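# desk-reset

Notes and item list for getting one white desk back to a state where a person could work at it. The repo holds 138 short entries, written in July by someone who should have been working at it.
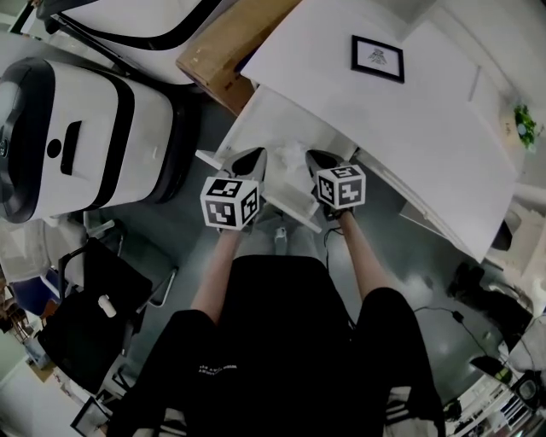 Every entry covers one thing that had to be dealt with: picked up, thrown out, moved over a bit, or moved back after a rethink. Plastic bags are over-represented. I've stopped asking where they come from.

## What's in the folder

| File | Contents |
|---|---|
| `items.csv` | one row per thing, with a category and where it ended up |
| `notes.md` | running commentary, some of it civil |
| `keepers.txt` | things that stay on the desk no matter what |

`keepers.txt` has 2 lines. One is the little framed drawing (thin black frame, white mat, grey lines). The other is the potted plant, which lives up near the wall. Both have survived every reset so far, and the plant has done it on very little encouragement.

## Categories

- `rubbish`: crumpled bags, tissues, anything you'd be embarrassed to label
- `box`: cardboard. See below.
- `keeper`: see above
- `floor`: small white bits that collect by the table leg
- `unsure`: 19 rows, and I'd like it to be fewer

A crumpled bag and a crumpled tissue look much the same from a standing height. If you can't tell which it is, put `rubbish` and get on with your life. Version one had separate labels for the two and Rianne Schouten and I disagreed on so many rows that we merged them over lunch.

## The box

Brown, cardboard. It gets its own category after a long thread about whether a box is storage or something waiting to be stored. Rianne's view is that any box left in place for a month becomes furniture. Mine is that it should go out with the recycling. The column `box_status` records the current state of negotiations and should be treated as opinion.

## Known problems

- `moved_to` is free text. "Other end" appears a lot and means at least three different places.
- Entries from the Gadness flat use Rianne's spelling of "doona". Leave them be.
- Anything pushed over to the table corner to be sorted later was logged twice, once when it got there and once when it was finally sorted. Filter on `final = yes` if that bothers you.
- Row 1438 in the old export is a blank line with a colour attached. The current file doesn't have it.

## Changes

2020-08-20: merged `bag` and `tissue`, fixed the dates, watered the plant.

Corrections are welcome as pull requests. Please don't add a category for cables.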